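HOSP 118 - Food Service Basics
Unit 4 handout: Trays, carrying and clearing

Read this before the practical session. Bring it with you, since the station sheet at the end is what you will be marked against.

1. What the unit covers

Unit 3 dealt with taking and placing the order. Unit 4 picks up when the food is on the pass and ends when the table is clear and reset. Most of the skill in between is tray work. It is plain physical work and it gets better with repetition. Students who have carried trays in a previous job should still come to the practical, as we grade on the method used here and some workplaces teach it differently.

The reading is chapter 6 of the Nazarenko workbook. Antonina Nazarenko wrote it for hotel staff, so skip the section on room service carts. That comes up in Unit 7.

2. Types of tray

Round trays are for drinks and light items. They are carried on one hand. The weight is easy to keep over the palm because the distance to the edge is the same on every side.

Oval trays are for plated food. The large ones go on the shoulder and need a tray stand at the other end. Do not use a large oval in a room with no stand. You will end up resting it on a guest's table.

Rectangular trays are for self-service lines, bussing and back-of-house transport. They stack well and fit on racks. They are carried with two hands, long side against the body.

The surface matters as much as the shape. A smooth tray is quick to wipe but lets glasses slide. A raised texture gives some hold and still cleans up fairly well, although grease and sugar collect in the low parts and need a brush. Cork or rubber lined trays hold best and are the slowest to dry. If the tray is smooth, use a liner or a damp folded napkin under the items.
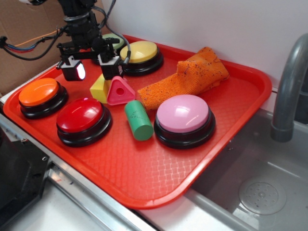
Rims are the other thing to check. A low rim lets you slide plates on and off at counter height. A high rim holds a spill but makes you lift every item over it, and on a busy line that adds up. At the Cletley dining room, where we do the site visit, they keep low rims out front and high rims for the dish return.

3. Loading

Load in this order:

Heavy items first, in the center, or on the side nearest your body if you are carrying with two hands.
Tall items next, close to the heavy ones.
Light and flat items last, toward the outside.
Nothing over the rim. Handles and spouts point inward.

Keep hot and cold apart. A pot of coffee next to a dish of ice cream is a common mistake and we take marks off for it.

Think about the unloading before you load. On a round tray you will be taking things off with your free hand while the other hand holds the load. Every item you remove shifts the balance. Take from alternate sides, and move your palm a little as you go.

4. Lifting and carrying

One-hand carry: Slide the tray a third of the way off the counter. Put your palm flat under the center with the fingers spread. Bring the tray off with the other hand steadying the edge, then let go once you have the balance. Elbow in, forearm level.

Shoulder carry: Bend at the knees until your shoulder is just under the level of the tray. Slide the tray onto the palm, turn the hand so the fingers point behind you, and stand up with your legs. Your free hand is for doors. Going down is the same in reverse. Do not bend from the waist.

Two-hand carry: Hands at the middle of the short sides, thumbs on the rim, tray at waist height.

Look where you are going and not at the glasses. Beginners watch the liquid, try to correct for it, and make it worse. Call out when passing behind someone. "Behind" is enough.

For this course the upper limit for a one-hand carry is 15 pounds, and no student is required to shoulder carry. If you have a back, wrist or shoulder problem, tell Ward Van den Broek before the practical and he will set you a two-hand version for the same marks.

5. Worked example: trips to the dish return

Ward collected these figures in November at the Prumdale conference center, during a lunch with 310 covers. The room was cleared with oval trays, and staff made 91 trips to the dish return.

310 divided by 91 is a little over 3.4 covers cleared per trip. Each cover had a main plate, a side plate, a glass and flatware. Going by the loading rules, an oval tray should take the ware from five covers without stacking too high. At five covers per trip the same room takes 62 trips.

Work out for yourself:

How many trips were saved in the second case?
If a round trip takes two minutes, how much staff time is that?
What could stop a real crew from reaching five covers per trip? Give at least two causes.

We will go over the answers in class. For the third part, think about when guests finish. They do not all finish together, and a server who waits for a full load leaves dirty plates in front of people.

6. Clearing

Clear from the guest's right unless the seating makes that awkward. Wait until everyone at the table has finished, unless a guest asks. Glasses stay if there is anything in them.

Scrape away from the table. Stack like with like, largest at the bottom. Flatware goes together on one side of the tray, all handles the same way. Do not put flatware in glasses - it chips the rims and the dish crew has to fish it out.

7. Cleaning and storage

Trays are wiped between uses and washed at the end of each shift. Use the sanitizer at the strength on the wall chart. Textured trays get the soft brush first. Stand them on edge to dry. Trays stacked wet stick together and start to smell.

Take a tray out of service if it is cracked, if the rim has split, or if it rocks on a flat counter. Put it on the bottom shelf by the Van Acker rack with a piece of tape across it.

8. Station sheet for the practical

Station A: Load and carry a round tray with six filled glasses, out and back.
Station B: Load an oval tray from the mixed ware on the counter. Carry it by any approved method to the stand.
Station C: Clear a four-seat table and bring the load to the return.
Station D: Sort the tray pile and pull any that should be out of service.

You have 18 minutes for all four. Closed shoes with a grip sole, hair tied back, no rings with raised stones. Aprons are provided. Leave bags in the lockers by the Rekura dishwasher, and sign the sheet at the door before you go.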